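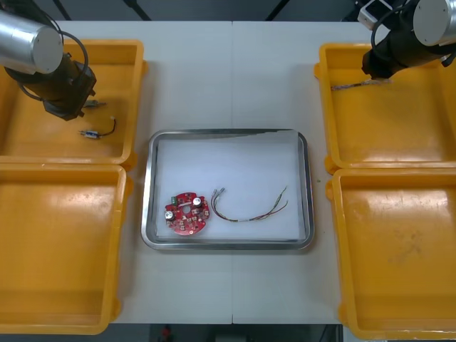 The Plultbridge Small Parts Sorting Set documents the sorting of wires, connectors and small wired components at a shared bench. It was prepared by the Clandus bench group for those who plan storage, write parts lists or teach sorting practice. Loose stock is worked from a central stainless steel tray, with orange-yellow plastic trays on either side of it, and a part leaves the central tray only after it has been assigned to a category. Part categories follow the Ruiz-Ortega list, which the group adopted in December.

**Version:** 3
**Date:** 12 January 2023
**Maintained by:** Ginette Chisholm and Krum Grgić
**Records:** 184
**Individual parts logged:** 2624

## Contents

- `parts.csv`: one row per part, with category, conductor color and condition
- `records.csv`: one row per sorting record, with start and end notes
- `categories.md`: definitions and borderline cases
- `CHANGES.md`: corrections made after earlier versions

## Categories

The list has 4 top-level categories:

| Code | Category | Notes |
|------|----------|-------|
| W | Wire without termination | Single or twisted |
| T | Wire with termination | Terminal or connector on at least one end |
| C | Connector, loose | Metal or plastic |
| B | Component with leads | Body and leads kept together |

Twisted wires are logged as one part when they share a termination. Where they share none, each pair receives its own row.

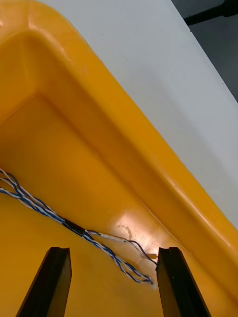 Pairs that have become wrapped around each other are to be separated before logging if this can be done without pulling on the insulation. If it cannot, they are entered under a single row and the field `tangled` is set to `yes`. Conductor color is recorded with the darker color first. Length is not recorded.

## Condition codes

`0` means no visible fault. `1` means bent, kinked or looped. `2` means damaged insulation or a damaged terminal. A part that qualifies for two codes receives the higher one.

## Known issues

Bundles remain the main source of disagreement between sorters. Version 2 treated a bundle with a wrapped middle section as category W regardless of what was attached at its ends, and a number of such rows were later moved to T. Rows changed in this way are marked in the `revised` field.
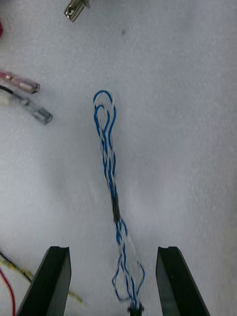 Darcy Bergeron has objected that the revision does not go far enough, and wrote in the review notes that "a bundle ought to have a code of its own, and the people who use the drawers would thank us for it." The proposal is open. Until it is settled, bundles should be filed according to the end that carries a termination.

## Use and corrections

The files may be copied and adapted for training and stockroom planning. Please cite the version number. Corrections should give the record number, the row and the proposed code, and should be sent to Krum Grgić. Requests concerning the Enby export format go to Ginette Chisholm.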